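Firnby Allotment Society – minutes of the June meeting

Held in the long room at Prisness Hall, starting a little after seven in the evening. Marlina Nair in the chair, Hidayah Entili taking notes (so any muddle below is mine, and I'm sorry for it in advance). There were 11 of us by the time the kettle had boiled.

**Last month's minutes**

Agreed, with one correction. The blackcurrants offered by the Daltine Lane plots were in fact redcurrants, and several people had been looking forward to them under the wrong name.

**Water**

We spent a good long while on this. The meter by the lower gate read 3212 when Marlina looked at it, and it does seem to be climbing faster than it did last summer, even allowing for the dry spell. Plots on the slope say the pressure drops away to a dribble by mid-morning. It was agreed that hoses are to be used before nine or after six, and that anyone filling a butt stays with it until it's full. Marlina will ring the water company about the pressure and let us all know what they say.

**Money**

There is £185 in the account after paying for the skip. Hidayah asked whether we might put £20 towards new padlocks and everyone was in favour. The seed order can wait until the autumn, when Adugna Seeds send out their new list.

**Open afternoon**

Lots of lovely ideas for this, more than we can manage in one afternoon, I suspect! We settled on teas, a plant stall and a guided wander round the plots for anyone who fancies it. Seating was talked over at some length. The hall benches are too heavy to carry down the track, so we'd like people to bring light garden chairs or plastic stools from home, with their names on a bit of tape underneath.
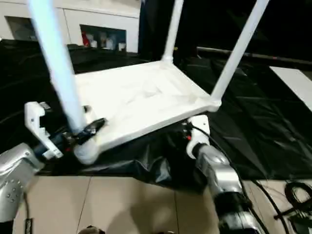
Cakes to Hidayah by noon on the day, please, and do say if there are nuts in them. Marlina has kindly offered her big teapot again, and would like it back with its lid this time.

**Compost bays**

The middle bay is ready to use and looks beautiful – dark and crumbly, with hardly any eggshell. Two barrows per plot to begin with, and then we'll see what is left. Please could we all stop putting bindweed roots in the left-hand bay.

**Any other business**

The robin's nest in the tool shed is still in use, so the shed door stays propped open for now. Someone has left a good pair of green gloves on the tap.

Next meeting in July, same place, same time. Marlina to bring milk.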